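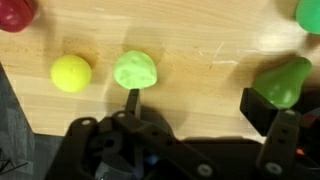 Soft, brightly colored objects on a wooden tabletop.

Starneck library to lend toys starting in March

STARNECK - Families with a Starneck library card will be able to borrow toys as well as books beginning in March, the library said.

The collection opens with 307 items, most of them for children under six. It includes puzzles, building blocks, play food, soft balls and a few ride-on toys. Cardholders may take home up to three items at a time and keep them for 16 days. Toys can be renewed once if no other family has asked for them.

Borrowing is free. Late returns will not be fined, but a family with an overdue toy cannot check out another until it comes back. Lost pieces should be reported at the desk.

The shelves are in the former periodicals room on the Larilance Street side of the building. Magazines and newspapers have moved upstairs next to the local history section.
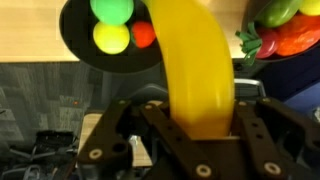
Play food and kitchen sets were the most requested items in a survey the library ran last fall, followed by train tracks. The library said it will use the survey again next year when it decides what to add.

Part of the money came from the Ó Néill Fund, which also paid for the new children's entrance. The rest is from the library's regular budget.

Toys may be picked up until 30 minutes before closing. They have to be returned inside at the main desk and should not be put in the outdoor book drop. The Sarnano branch will not carry toys for now, but its cardholders can borrow from the main library under the same rules.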